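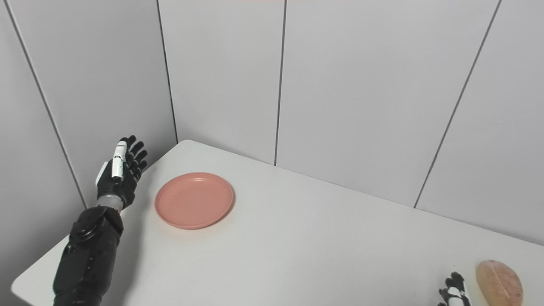 The Eltberg Two-Arm Recording Station is a fixed tabletop setup for collecting manipulation examples by teleoperation. It is supplied as one unit: table, wall panels, two arms with jointed hands, a head-height camera and a recording computer. The white tabletop and pale panels keep the background plain, so that a task object such as the pink plate separates cleanly from the surface. Objects can be placed well apart, as with the plate and the bread-like item near the front corner, which gives each hand its own reach to cover.

Recording
An operator drives both arms from the Hinrichs control stand (ordered separately). Joint positions, hand commands and camera images are written to a single file per episode, on one clock. Episodes are started and stopped with a foot pedal. A failed attempt can be kept and tagged, or discarded from the same pedal with a long press.

Starting positions
The task sheet sets where each object goes before an episode begins. Layouts can be fixed, or drawn at random within an area set by the user. Random layouts are the default for pick-and-place tasks – a policy trained on one fixed layout tends to learn the layout.

Storage and export
The internal drive holds 2,000 episodes at the default image size and episode length. Files are exported over the network or to an external drive. The Wistska viewer, included, plays back images and joint traces side by side and allows episodes to be trimmed, relabeled or merged into a set.

Specifications
Arms: 2
Hands: 2, jointed fingers with thumb
Maximum episode length: 55 seconds
Tabletop: white, smooth, rounded front edge
Background: light gray-white panels, corner arrangement
Operator stand: not included

Ordering
Stations are built and tested at Anport and ship partly assembled. Camera calibration must be repeated on site after the panels are in place. Replacement fingers and panel sections are listed under spare parts.

Page last updated December 27, 2020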